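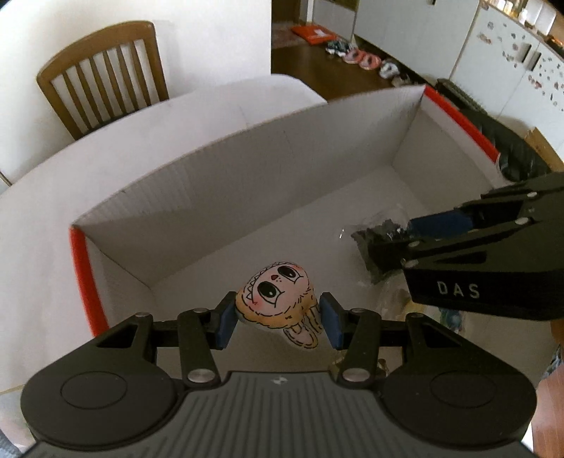
## Gitden FAQ

**What kind of database is Gitden?**
Gitden is a key-value store with optional secondary indexes. It is written in Rust and runs as a single process.

**Which port does it use?**
The default port is 1173. Change it with the `listen` setting and restart.

**How large can a key be?**
Keys are limited to 64 bytes. Longer keys are rejected with error `KEY_LEN`.

**Are transactions supported?**
Yes, within one shard. Writes that span shards are applied separately.

**How long are old snapshots kept?**
Seven days by default. Set `snapshot_days` to 0 to keep them all.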